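Bandix G2 – Zweifinger-Greifer mit Handgelenkkamera

Artikelgruppe: Greifer für Leichtbauroboter
Hersteller: Rinumier
Lieferumfang: Greifer mit 2 Fingern, Kamerahalter, Anschlusskabel, Betriebsanleitung, Einbauerklärung

Der Bandix G2 ist für Tischarbeitsplätze gedacht, an denen kleine Gegenstände wechselnder Form aufgenommen und abgelegt werden. Die Finger sind schwarz, laufen spitz zu und haben einen länglichen Schlitz. Sie werden verschraubt und lassen sich einzeln tauschen. 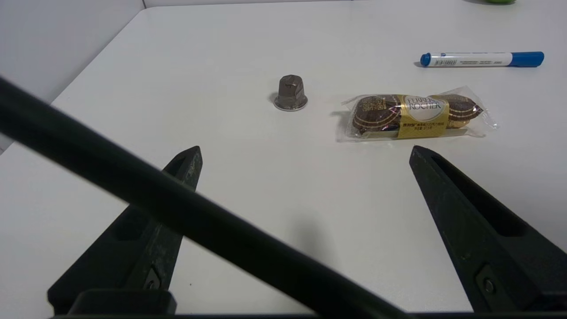
Bandix G2 am Arbeitstisch mit Kaffeekapsel, Whiteboardmarker und verpackten Pralinen

Normen und Einbau

Der Greifer wird als unvollständige Maschine geliefert. Die Risikobeurteilung nach EN ISO 12100 ist für die fertige Anwendung durchzuführen, also für Roboter, Greifer, Werkstück und Tisch zusammen. Für die Integration gilt EN ISO 10218-2. Spitze Finger sind bei Anwendungen mit Personenkontakt gesondert zu bewerten – eine Begrenzung der Greifkraft allein reicht dafür nicht aus.

Kabel am Handgelenk so führen, dass sie in keiner Armstellung unter Zug stehen oder zwischen die Finger geraten. Zugentlastung nach jedem Umbau prüfen.
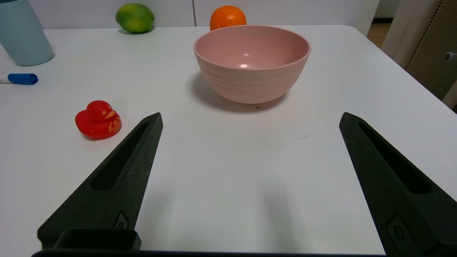
Vor der Freigabe einer neuen Aufgabe empfiehlt Wolitz 10 Probeläufe mit reduzierter Geschwindigkeit. Jeder Gegenstand, der später gegriffen werden soll, wird dabei mindestens einmal verwendet. Ergebnisse und Einstellungen gehören in das Anlagenprotokoll. Die Vorlage Nuchit liegt der Anleitung bei.

Prüfintervalle

Sichtprüfung der Finger: alle 1000 Zyklen
Schrauben und Kamerahalter: alle 2000 Zyklen

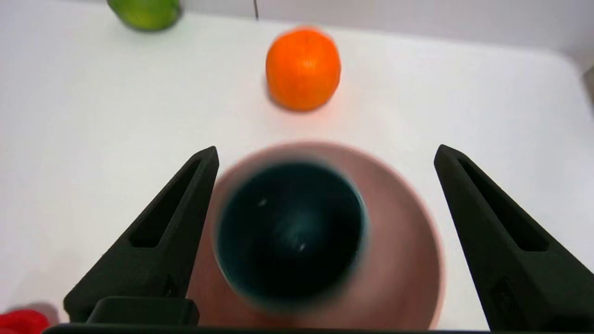

Für das Greifen von Gefäßen ist in der Anleitung ein eigener Abschnitt enthalten. Anfahrweg und Öffnungsweite werden für jede Form getrennt festgelegt und gespeichert. Bei einer Schale mit breitem, rundem Rand wie der rosafarbenen zwischen den Fingern ist der Rand der maßgebliche Durchmesser. Glänzende Innenflächen können Lichtreflexe im Kamerabild erzeugen, die Beleuchtung ist deshalb vor der Freigabe einzustellen.

Ersatzfinger sind paarweise erhältlich. Bestellungen und technische Anfragen bitte an den Vertrieb von Wolitz.

Stand der Angaben: 22.6.25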